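4.2 Setting up the Vivberg forcing cabinet for hyacinth bulbs

This section covers first use of the cabinet with prepared or unprepared hyacinth bulbs. For amaryllis and paperwhites, which need no cold period, go to section 4.3.

Before you start

Place the cabinet on a level floor and leave a gap of 5 inches behind the rear vent. Let it stand upright for two hours before connecting power. The base tray, both shelves and the drip channel must be in place.

CAUTION: Hyacinth bulbs can irritate the skin. Wear gloves when handling them and keep them away from children and pets.

Loading the bulbs

1. Sort the bulbs. Discard any that are soft, moldy or cracked at the base plate.

2. Fill each pot two-thirds full with damp bulb fiber. Do not use garden soil.

3. Set the bulbs on the fiber with the pointed end up. They may sit close together but must not touch each other or the side of the pot.

4. Add more fiber until only the tips show. Leave a half-inch rim for watering.

5. Place the pots on the shelves. The cabinet holds a maximum of 20 standard pots. Overloading blocks the side vents and leads to uneven cooling.

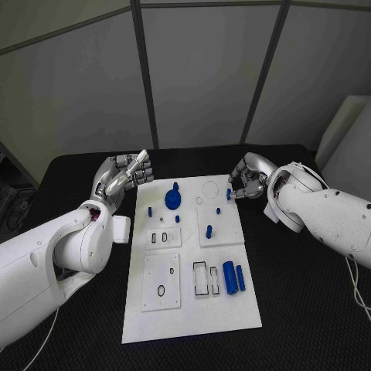 6. Close the door and press it at the top and bottom corners until the seal seats.

Setting the cold period

7. Press MODE until COLD appears on the display.

8. Press SET and enter the length of the cold period in hours. The factory value is 248 hours. This value is a holding stage only and must be repeated or extended to suit the variety. Refer to the table supplied by your bulb merchant.

9. Press START. The display shows the time remaining. The interior light stays off for the whole of the stage.

Note: Do not store apples, pears or other ripening fruit in the cabinet. The gas they give off can kill the flower inside the bulb.

Note: If power is lost, the timer holds its value and resumes on its own. Code E5 means the door was open for too long. Close the door and press START to clear it.

Checking moisture

Test the fiber once a week with a fingertip. Water only if the top layer feels dry, and empty the drip channel afterward. Bulbs standing in water will rot.

Moving to the light stage

When shoots are two inches tall, press MODE until LIGHT appears, then press START. Bulbs potted in early fall are usually ready for this step by January. Turn each pot a quarter turn every two days to keep the stems straight.

Spare seals and shelves are listed in section 9. Quote part group 167 when ordering.

Revised December 14, 2025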